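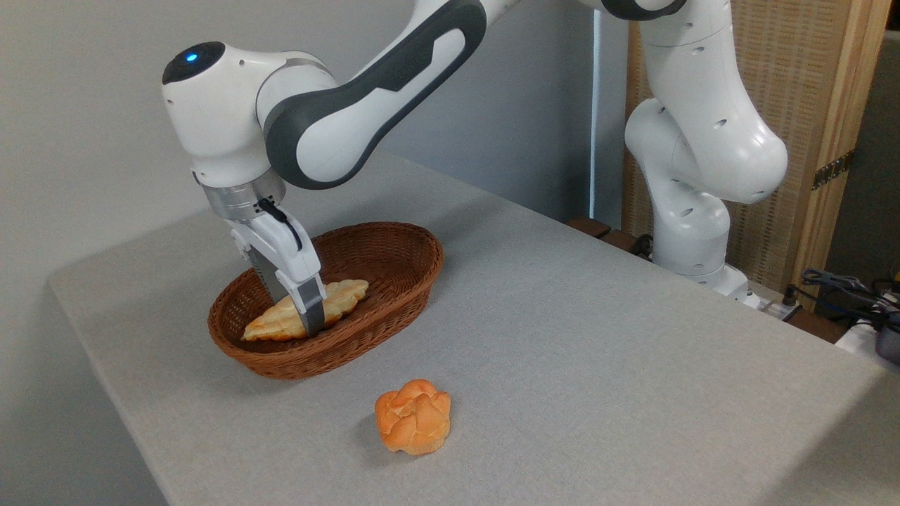

Bread market in Fudham moves to the old tram depot

Tue 23 July

The Saturday bread market in Fudham will leave Metine Square and continue in the old tram depot on Kura Street. The first market day in the new place is planned for the second weekend of August.

The square is closed for the repair of water pipes under the pavement. The town says that the work will take until spring, and during this time no stalls can stand there. The market organizers looked at two other places, the school yard and the parking lot behind the post office, but both were too small for all sellers who have a permit this year.

The depot has room for 70 stalls. It has a roof, which many bakers have asked for since the heavy rain in May, when several of them packed up before ten o'clock and went home with most of their bread. The floor was cleaned in June and new lights were put in. The old rails are still in the floor, so visitors with strollers or walking sticks should take care near the east door.

Opening hours stay almost the same. The market will open at 6 in the morning and close at 12, one hour earlier than now. Sellers can drive in from the back gate before opening, but all cars must be out when the first customers come.

The price of a stall will not change before the end of the year. Sellers who paid for the whole season on the square do not need to pay again — their permits are valid in the depot too. Stall numbers will be new for everybody, and a plan of the hall will be sent by mail next week.

Bakery Vanags, one of the oldest sellers on the square, will keep its corner place next to the main entrance. It will also bring back its dark rye loaf with caraway, which was missing during the summer because the big oven was under repair.

Bus line 233 stops in front of the depot. There are bicycle racks on the Kura Street side, but parking for cars is limited, and the town asks visitors to use the bus if they can.

Not all people are happy with the move. Owners of two cafés on Metine Square told the town that Saturday is their best day and they expect fewer guests. The town has offered them a free stall in the depot until the square is open again. One of the cafés has accepted, the other has not answered yet.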